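Brelach opens its doors, lets visitors fold the laundry
By Delali Frimpong

Brelach held its first open day in August and the parking lot on Nartey Road was full by 10 a.m. The company, which trains robots to do household chores, had set out 40 folding chairs for the opening talk. Not enough. People stood along the back wall and out into the hall.

The draw was simple. Visitors got to try the work themselves – pick up a pair of hand-held grippers, stand at a table, fold something. Every try is recorded and the good ones go into the pile that the robots learn from.

"We need a lot of folding," said Akua Abugri, who runs the training floor. "Shirts, towels, pants. Big ones, small ones, stiff ones. A robot that has only seen one towel is no use in your house."

How much is a lot? The team wants 3,000 good folds before the end of the year. It had 2,000 when the doors opened. Abugri would not say what happens after that, only that the next job on the list is socks and that she is not looking forward to it.

The morning talk came from Kiyoshi Ogura, the lead engineer. Short, 20 slides cut down to six, and he skipped two of those. He spent most of his time on cloth. A cup keeps its shape when you pick it up, he told the room, but a shirt is a new shape every time. A retired seamstress in the second row said she could have told him that, and got the biggest laugh of the morning.

Then the tours. Small groups, shoes wiped, phones away in the back lab. Gundura, the company's two-armed test robot, folded hand towels for each group. It is slow. One towel took long enough that a few kids wandered off to the snack table, but the ones who stayed cheered when the last corner came down. On the noon tour it dropped one and had to start over. The staff left it alone and it got there on the second go.

Hands-on tables

The longest line by far was for the grippers. Two per person, one in each hand, and the jaws do all the touching. No fingers on the fabric, that was the rule. Staff did a quick round first to show how its done, then handed over.
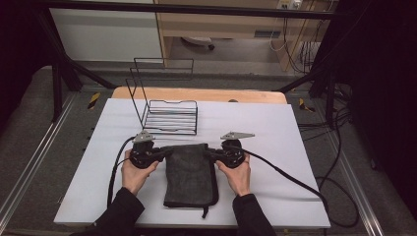
What visitors said

Kwaku Abubakari drove in with his two daughters, both in middle school. The older one got a towel folded on her third try. "It's like wearing oven mitts," she said. Her dad tried next and gave up halfway through a T-shirt. He wanted to know if the robot would ever iron. Not soon, he was told.

Others had tougher questions. Adom Dramani, who manages a laundry service across town, asked Ogura flat out whether the machines were coming for his staff. Ogura said the company is aiming at homes first – Dramani said he'd heard that one before, but he took a brochure and stayed for teh afternoon tour.

By closing time 447 people had signed in at the front desk. A second open day is planned for the spring, at the larger Hodau building if the lease is signed by then. Sign-up will be on the Brelach web site. Free, parking too.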